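Subject: Re: Wiping task stopping dead, right arm only
List: Flolalton users
From: Pollirach bench

Following up on my own question, with the original quoted at the bottom for anyone who missed it. The short version is that the fault was in the cable and the motor boards had nothing wrong with them. Thanks to the two people who told me to leave the boards alone until I had looked at the wiring. I should have listened sooner.

First the set-up, as a few of you asked. Both arms sit on one aluminium rail along the front of the table, with the boards under the bases and the slotted duct beneath the rail. The cable on each arm stands up in a loop at the gripper, follows the upper link, goes round the elbow and drops past the base. It is held on with small white ties. We run the Aquino controller, one bus per arm, and the task is wiping pen off the white surface inside the red outline with a foam eraser.

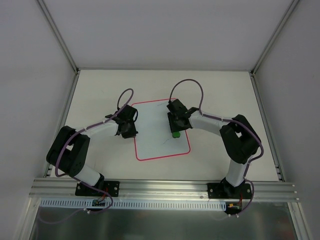 The right arm would run well for a while and then lose its gripper motor. The controller reported a timeout, dropped torque on the whole arm, and the arm came down on the table with the eraser still in its fingers. I swapped the two boards over and the fault stayed on the right. I swapped the power supplies and it stayed on the right. At that point I stopped running it and went through the logs.

Out of 456 wipes there were 70 timeouts, and every one of them came with the wrist turned past the middle of its travel and the elbow out. I could then bring the fault on by hand, with the torque off, by holding the elbow out and turning the wrist slowly. The connector at the gripper end was being pulled sideways. One of the ties on the upper link had been done up too tight, so the slack in the loop couldn't move along when the wrist turned and the plug took all of the strain. One crimp had almost gone.

I made up a new cable, refitted the ties so that the cable can slide under them, and left more in the loop. I did the same on the left arm, which had never failed but was tied the same way. We have since done 5 long sessions without a timeout. I would like to see a good many more before I call it cured.

The eraser also needs to be gripped low down, with the top half clear of the fingers. Gripped higher it twists on the push stroke, and the extra load on the wrist doesn't help a weak plug.
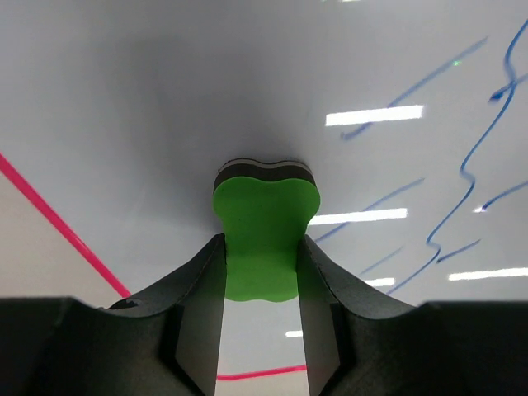 Safety points

The falling arm worries me more than the timeout did. One lost motor should not let the whole arm drop on to whatever is under it, and on our table that can be somebody's hand. I have changed the Aquino settings so that a timeout on the gripper holds the other joints where they are for 3 seconds and then lowers them slowly. It won't help if the power goes – for that we still keep hands out of the area while torque is on.

If you have the Zistinitz version of the controller, the setting is there but it is off by default. Please check yours. I would also be glad to hear from anyone who has tried a clamp on the plug itself, as I don't want to glue it.

Original message:

> Hello all,
> We have a two-arm table and the right arm keeps
> stopping part way through a wiping task. The error
> is a timeout on the gripper motor, then torque goes
> off on every joint and the arm drops. The left arm
> is fine on the same task.
> I have restarted everything and put the firmware
> back to the March release with no change. I think
> it is the motor board and am about to order another.
> Has anyone seen this before I spend the money?
> Pollirach bench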